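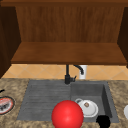
What does it take to teach a robot a kitchen task?

Mostly examples. A learning system needs to be shown the same kind of job many times, done well, with the objects in different places each time. Our company makes those examples and checks them before anyone trains on them.

About Dirent

Company / Who We Are

Dirent is a small company that collects demonstrations for robot learning. We work only on household tasks, and mainly on kitchens: moving dishes, opening and closing things, using a sink, putting items back on a shelf. Our customers are research labs and companies that build robots and would prefer to spend their time on the learning side.

The company was started by Kavitha Pisharody and Cirilo Bautista, who had worked together on warehouse automation. They kept running into the same problem there. The software was ready to learn, but the recordings it had to learn from were a mess. Files had no labels, tasks stopped halfway, and two people doing the same job would follow different rules. They left to work on that one part.

How we work

Most of our examples are made in simulation. An operator sits at a desk with a pair of hand controllers and moves the robot through a task in a rendered kitchen. A session is two hours at most. After that people get tired and the motions get sloppy, and sloppy motions are what a system will copy.

Every task starts as a written instruction in one plain sentence, such as "move the teapot from the sink to the counter." The operator reads it, does it, and marks the attempt as finished or failed. We keep the failed ones in a separate folder. Some customers want them and some don't.

Kitchens are built from a set of parts we call Nông. It covers cabinets, countertops, wall tile, sinks, faucets, and the loose objects that go on and around them. We change the layout and the finishes between batches so that a system does not learn one room by heart. We currently have 332 kitchen layouts in use. Each task in our standard package comes with 500 accepted demonstrations.

Checking is done in Grikik, our own review tool. A second person plays back each demonstration and looks for the usual trouble: an object passing through another object, a grasp that holds with no real contact, long pauses, a task marked finished too early. If the reviewer and the operator disagree, the demonstration goes to Cirilo, and he decides.

We also run a smaller program, Pena, for customers who need recordings from a physical robot to go with the simulated ones. It is slower and costs more. We usually suggest starting with simulation and adding Pena once the task list has settled down – changing a task late is cheap in software and expensive on a bench.

Who we are

There are eight of us. Five are operators, and each of them also reviews. Kavitha runs the simulation work and writes most of the task instructions. Cirilo looks after quality and talks to customers. The eighth person keeps the servers going and would like people to use shorter file names.

Operators are full-time employees. We tried paying by the finished demonstration in our first year and stopped, as it pushed people to hurry. New operators train for a month before their work goes into a customer's batch.

What we don't do

We don't build robots or sell trained models. We don't record in people's homes. We don't resell a batch made for one customer to another unless the contract allows it – the standard package is the exception and is open to anyone with a license.

Working with us

Send us a task list, even a rough one, along with the robot model and the file format you need. We'll reply with questions, then a small sample batch you can test before ordering more. We take on new operators each September, and no robotics background is needed.

© Dirent. All rights reserved. | Contact | Careers | Back to top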